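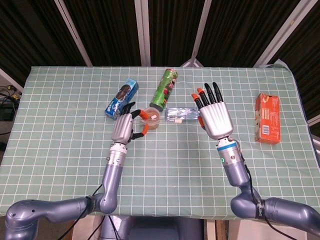 Unit 4. Comparing two hands on the same arms

Course handout, October 2020
Prepared by Josée Desjardins, with corrections from Gaétan Després

4.1 What we want to learn in this unit

In Unit 3 you worked with the parallel gripper, which has one motor and one question: how wide to open. From this unit we use hands with fingers. The arms stay the same, the controller stays the same, and the table is the same for all groups. Only the hand and its settings change. Please keep this in mind when you write your report, because many students in January wrote that "the arm failed" when the arm had arrived exactly where it was told to go.

The two settings to compare are called the Olano profile and the Flodora profile. Olano closes all the fingers at one speed until the motor current reaches a limit. Flodora closes the thumb and the index finger first, waits 300 milliseconds, and then decides if the other fingers are needed. Both profiles were written in our laboratory in Nedville, and both have errors which we know and some which you will probably find.

4.2 The objects

We use grocery items and cups. They are cheap, everybody knows how they should be held, and they are difficult in different ways.

Clear plastic cup with liquid. The wall of the cup bends under a small force. If the hand presses too much, the level of the liquid rises before the cup itself looks deformed, so watch the liquid and not the wall. For the camera this object is also hard. The depth values on clear plastic are often missing, or they belong to the cloth behind it.

Cookie box. The Oreo box is light for its size and has flat sides. Two fingers can hold it, but if they are not near the middle it turns in the hand. A box that lies tilted is a different task from a box that lies flat, and you must write down which one you had.

Chip canister. A cylinder is easy when it stands and less easy when it lies down, as it can roll away from the first finger that touches it. The Flodora profile has trouble with this, for a reason you should be able to explain after section 4.4.

Clear container on its side. Same problem for the camera as the cup, but the contents can be seen by the sensor, and the estimated position is then pulled toward the contents. Compare the estimate with your ruler measurement.

Orange-red box, standing. Use it last. It is close to the side of the table, and the right arm must fold its elbow more than is comfortable.

4.3 How the grid is used

The white lines on the green cloth are our coordinate system. Before each session, put the calibration plate at the corner mark and run the check. If the error is more than one line width, call Sylvie Bouchard or me before you continue. Do not correct the cloth by pulling it while the arms have power. Smooth it first, then switch on.

Objects are placed by grid cell and by angle. "In the middle" is not a position. Write the cell of the part nearest to the robot, then the angle of the long side.

4.4 Thumb and index first, or all fingers together

When a person takes a thin cup, the thumb and the index finger make the contact and the other fingers stay out of the way. Look at the left hand in the picture at the head of this handout: the thumb and index finger are curled around the cup, and the remaining fingers point up. This is the shape we want at the end of the first stage of Flodora. If you see the other fingers already bending at this moment, you have loaded the wrong profile — stop and check the name on the screen.

With Olano the contact comes from several fingers at almost the same time. The force is shared better, and for the canister this is good. For the cup, the last finger to arrive often pushes the cup against the thumb and the cup tilts.

The waiting time in Flodora is there so that the current can become quiet after the first contact. If you make it shorter, the measurement is noise. If you make it much longer, a lying canister has time to roll. Mackenzie Perron tested other values and her table is in the appendix of Unit 3.

The hand that is not working should be open and flat, with its palm toward the table. We call this the rest pose. It keeps the fingers out of the view of the head camera, at least most of the time, and it is easy to see if one finger does not open completely.

4.5 Cables

The cable on the outside of each arm must be able to slide a little when the elbow bends. Before you start, move both arms slowly through their whole range by hand control and follow the cable with your eyes from wrist to elbow. Most of our lost trials come from a cable that pulled on the wrist, and in the data this looks very much like a contact. Océane Zacharias lost 213 trials in this way and has kindly let us use her recordings for exercise 2.

4.6 Exercises

1. Run both profiles on the cup and on the canister, with the same start cell. For every trial note the profile, the cell, the angle, the first finger in contact, and the result.

2. Open the recordings of O. Zacharias. Find the moments where the wrist force changes but no finger current changes. What do you conclude?

3. Li, our grasp planner, proposes a side approach for the cup and a top approach for the container. Try the opposite for each one — slowly, and with a hand on the stop button. Describe what happened in full sentences.

4. Propose one change to the Flodora profile for cylinders that lie down. One change only, with the value before and after.

Reports are made by groups of 2. Please give the raw files together with the text, and do not remove the failed trials.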